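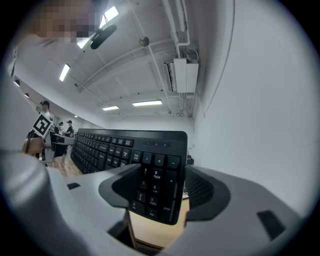

3.2 Keyboards and shared work surfaces

The second part of the study dealt with the full-size keyboard as an item of desk equipment. Earlier work on shared offices has paid more attention to chairs and screens, and the keyboard is often listed only as an accessory. In the Vokbridge survey, however, 549 respondents were asked which item they most often moved before starting a task away from the computer, and the keyboard was named more often than any other item except paper.

The width of the full-size layout explains much of this result. The numeric section, with its own Enter key and a tall plus key, extends the board well to the right of the letters. Staff who entered figures for much of the day wished to keep it. Staff who mainly wrote text reported that they seldom used it, but few had asked for a shorter model. Hedegaard (Halfdan Hedegaard, internal report) found the same split among users of the Pokari desk system.

Storage on edge was considered as a way to free the tabletop. A keyboard turned upright takes up a narrow strip of the surface, and its legends can still be read. The left-hand column (Tab, Caps Lock, Shift and Ctrl) gives a quick check of which end is which, as does the Esc key at the corner (Figure 7). 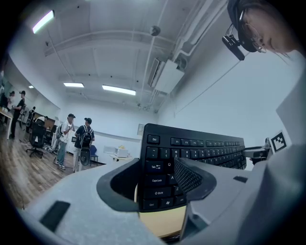

Figure 7. Black full-size keyboard held upright above a beige wooden tabletop, keys facing the viewer.

Upright storage was tried at 17 desks beginning in October. Participants were asked to clear the keyboard at the end of each shift and to return it to the flat position before typing. Two desks were withdrawn when their users changed rooms. Among the others, cable length was the most common complaint, followed by the lack of a fixed place for the mouse. The Koltard stands were preferred to the Jelínek stands at desks used by more than one person, although the difference was small. Results by type of task are given in Section 3.3.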